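Petchrat's farewell tour, again

So Petchrat are saying goodbye. The band's office put out the dates in October: 19 nights, starting at the Burnero and finishing there as well, with the rest spread over halls that most of us last visited for somebody's school prizegiving. The posters say "The Last Time". I have a ticket stub at home from the last last time, and it cost me a good deal less.

Surachet Rattanakul, who has managed them since the second album, told the press call that this one is final and that the singer's voice "deserves a rest". I don't doubt the voice does. What I doubt is the five-year gap before somebody finds a box of old demos and the whole lot of them are back on a sofa on breakfast telly, looking surprised at how much they missed us.

Then there's the price. A seat in the stalls is £70, which I could live with for a band I've liked since I was at school. The so-called Ruvorell package is £291. For that you get a seat slightly further forward, a lanyard, a printed set list and "access to the soundcheck atmosphere". I rang to ask what the last bit meant. The young man on the phone was very polite and said he would find out. I'm still waiting.

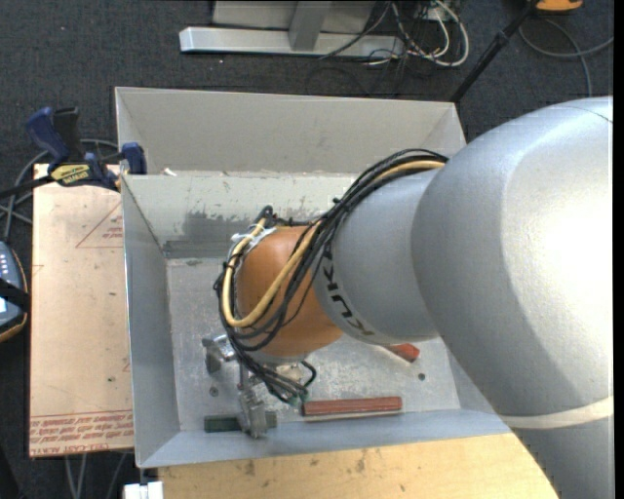 The support act is Puvlow, and there I'll admit to being interested. They played the small room at the Burnero in spring and were loud, a bit ragged and over by ten, and the drummer alone was worth going out in the rain for. Whether they'll be given more than half an hour and a corner of the stage is another matter. Support acts on farewell tours tend to be treated like a coat rack.

I also wonder about the running time. The tour page promises "every era", and there are eras of Petchrat that even the fan club skips – the year of the pan pipes, for one. If they play that record from start to finish I shall be in the bar.

Will I go? Probably, in the cheap seats, and only to the first Burnero night. Anyone wanting to share a lift should leave a note at the desk. Doors are at 7pm, and parking behind the hall fills up well before that.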